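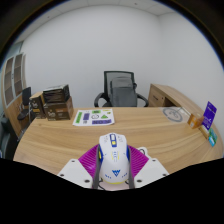 4 min read

Workshop notebook – Vultalia coupe, trophy class prep
March 2026

Picking up from the last entry. The car is back on the stands at the rear of the shop and the brake drums are off all four corners. Jocelyn wants it running and stopping properly before the paint people touch it, and I agree with that order. The class entry form is in. The owner has the trophy on loan from the club that holds it and is dealing with the insurance himself, so we only have to worry about the car.

Chassis number is 1517. It is stamped on the right front rail and matches the plate on the firewall. The engine number is harder. The pad has been cleaned up at some point with a file, and I can read 533 clearly with something faint in front of it. Shireen put chalk on it and then tried a low light from the side. She thinks the first digit is a 2. I am not writing that down as a fact until we have the factory sheet. Leonor has written to the archive and has not had an answer.

Brakes. Front shoes are worn but even. Rear left had grease on the lining from a bad hub seal, rear right was dry. I cleaned the drums and measured them, and they will take one more light skim. The wheel cylinders are pitted past honing, so all of them go out for sleeving. Flex hoses are to be replaced as a matter of course. The hard lines on the car are steel and were made up during the last restoration. The bends are ugly, especially where the line crosses the rear axle. Sibusiso will make a new set from the photographs in the owner's folder, which show the original run going over the axle tube and not under it.

Fuel. Drained the tank and got out a fair amount of rust and one wooden plug, which I have kept in a bag with the tag. The tank was leaking at the front seam when I pressure tested it. I marked 5 spots with yellow crayon. Khanyisile does not want to use sealer inside a tank this old and will open the seam and solder it again. She asked for it to be steamed twice before it comes to her bench. I did the first steaming and left it upside down on the rack. Second one still to do.

Carburetors are both apart. The front one has the correct jets. The rear one has a main jet two sizes larger, and the needle valve seat is scored. Somebody must have been chasing a lean cylinder and fixed it in the wrong place, going by the state of the manifold gasket at that end. New gaskets cut. Jets ordered from Pinel, who say 10 working days. The throttle shaft on the rear carb has play in it that you can feel with a finger, so it needs bushing while we are in there.

Ignition. Magneto went to Hastel for a rewind and came back with a test sheet. Bench spark is strong at cranking speed. Timing marks on the flywheel are painted over. I scraped back to metal and found two sets, which confused me for most of a morning. Jocelyn says the Vultalia works cars were marked again when they went to the higher compression head, and the second set is the one to use. The head on this car is the high one, going by the casting. I will check top dead center with the dial gauge anyway before I trust either.

Body. Not our job this month, but noting it. The tail panel does not sit flush on the left. The race photographs show a gap there too, on the day it won the trophy, and the owner would like it left alone. Shireen's view is that the judges will ask and we should have the photograph ready in the binder. The number roundels were repainted too large last time. Vasiliauskas is doing the lettering and wants a full-size paper pattern before he quotes. Leonor scaled one off the pit photograph using the wheel diameter. It came out smaller than anybody expected, so she did it again off the finish line photograph and got the same answer. Pattern is in the flat drawer, top one, do not fold it.

Seats are to stay as they are. The leather is cracked on the driver's side but it is the leather it raced on. Clean and feed only.

Parts log: I have started putting everything for this car on the spreadsheet as well as the cards. Columns are part, where it came off, condition, who has it now. Please fill in the last one. I spent a long time looking for the handbrake ratchet and it was in the plating box.

To do
– second steaming of tank, then to Khanyisile
– wheel cylinders out for sleeving
– drums to be skimmed, fronts first
– rear hub seal, left, and check the right while it is open
– top dead center check
– rear carb shaft bushes
– chase archive about the engine number (Leonor)
– brake line drawings for Sibusiso, over-axle run
– find out trailer height for the show, the windshield may have to come off

The radiator is at the core shop. They rang to say the top tank is original and the core is not, and asked if we want the old pattern made up. Owner to decide. I told them to hold it until they hear from Jocelyn.

Last updated: by Shireen, parts log paragraph and to-do list

Recent entries
Vultalia coupe – strip down and first inspection
Rear axle noise, the Pinel roadster
Magneto test rig, wiring notes
Soldering old fuel tanks – Khanyisile's notes
Trailer winch and tie-down points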